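Chapter 4
Patterns That Repeat

4.1 Why we begin with the table

Most students meet the word "pattern" for the first time in a class about numbers. In this chapter we use it in a wider sense. A pattern is a unit, called the motif, together with a rule that says where the next motif must go. If you know the motif and the rule, you can cover a floor, a wall or a piece of cloth of any size, and you never need to see the whole of it.

People knew this long before they had a theory of it. The workshop book of the weaver Åsmund Forsberg, begun in 1744, contains no drawing of a complete cloth. On each page he drew a single motif and wrote beside it two numbers: how many threads to move to the right, and how many threads to move up. His grandchildren were still able to weave from these pages. We will return to the Forsberg book in section 4.5, where you will be asked to read one of its pages yourself.

Before we come to definitions, it is good to look at ordinary things. Cloth is a useful place to start – it is cheap, it lies flat, and almost every home has a printed or woven piece of it. 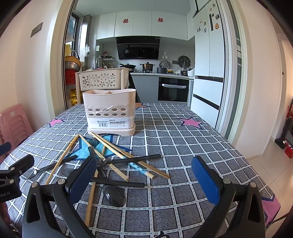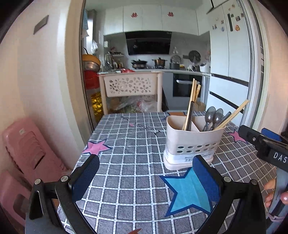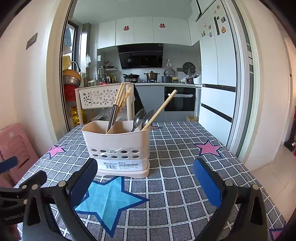 A printed cloth often carries more than one pattern at the same time, and the first task of the reader is to separate them. We call the pattern with the smaller unit the ground, and the pattern with the larger unit the figure. The two do not need to follow the same rule. On the tablecloth in the first two pictures the gray and white checks are the ground, and the stars are the figure. You can take away the stars in your mind and the checks remain a complete pattern. A second difficulty is color. If a pink star and a light blue star are treated as the same motif, the repeat may be short. If they are treated as different motifs, the repeat may become longer, for we must travel until we meet the same shape in the same color again. Both answers can be correct, but the writer has to say which one is meant.

In this book we follow the usage of Seo-ah Pyo and speak of the "shape repeat" and the "full repeat". The shape repeat ignores color and the full repeat respects it. The full repeat is never shorter than the shape repeat.

4.2 Translation

The simplest rule is to move the motif without turning it. This movement is called a translation. It has a direction and a length, and nothing else. Draw a small leaf on thin paper, place a second sheet over it and slide that sheet to the right by the width of your thumb. Trace the leaf again. You have now made the beginning of a strip pattern.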